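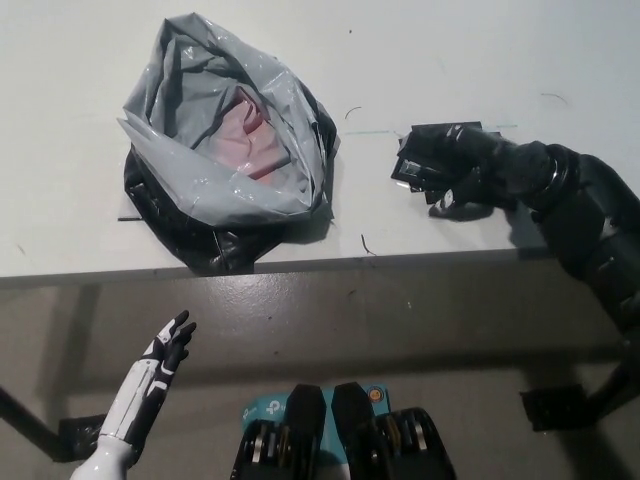 *Odds and ends on the white table, 23 Apr 2024*

**1/** A few thoughts on press lists, because I've spent the whole week inside ours and I need to tell someone! When I took over media relations at Gristard in January, the list had 800 names on it.

**2/** I wrote to every one of them (short notes, nothing fancy) and asked what they cover these days. 570 addresses bounced or had moved to another beat. Years of our releases, going nowhere at all.

**3/** Lutz Stüber over at Belham told me to pick 50 and really read them, so that's what I'm doing, with coffee, five a day.

**4/** The trade reporters have been lovely about it, by the way. One wrote back a whole page on what she wants in a subject line – I'll type up my notes once I've asked if she minds me sharing.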